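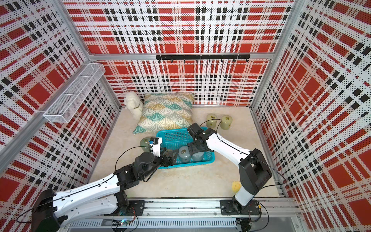 Product Review: The Tellow Freestanding Ceremony Arch

Equipment reviewed: Tellow two-post arch, powder-coated steel, with flower clips and carry bag
Reviewed by: Maëlle Melnyk, Rentals and Venue Services

Our department purchased 3 Tellow arches in August to replace the timber arbors previously offered to couples marrying on the lower lawn. This review covers their use at outdoor ceremonies and one indoor reception, and is intended for florists and coordinators deciding whether to request one.

Assembly

The arch arrives in nine sections that join with spring buttons. Two people can raise it without a ladder, although the top curve should be dressed before it is lifted. The printed instructions are brief and omit the order in which the base plates are attached. We recommend fitting the plates first. Replacement buttons may be ordered from Tellow and reached us within a week.

Stability

Each base plate accepts a sandbag, which must be bought separately. With both bags in place, the arch stood firmly under a full garland of roses, smilax, and olive. Without them it leaned noticeably toward the heavier side. Helmi Hyvönen, who designed an asymmetrical arrangement for an evening ceremony, asked for a second bag on the left foot, and we now supply this as standard for any one-sided design.

Flowers and fabric

The supplied clips hold light greenery well. They are too narrow for foam cages, and our florists used cable ties instead. Chiffon draping slides on the smooth finish unless it is tied at the crossbar — a small matter, but one to settle before guests are seated. The off-white color photographs slightly warm at sunset and suits blush and cream palettes better than pure white ones.

Cost

The arch costs $646 with the carry bag and $596 without it. The bag is worth the difference. Couples are charged a rental fee of $80, which includes setup and removal.

Recommendation

The Tellow arch is approved for ceremonies on level ground. It should not be requested for the terrace, where the paving is uneven. Orders for the coming season should be sent to Amrit Gosselin together with the floral plan.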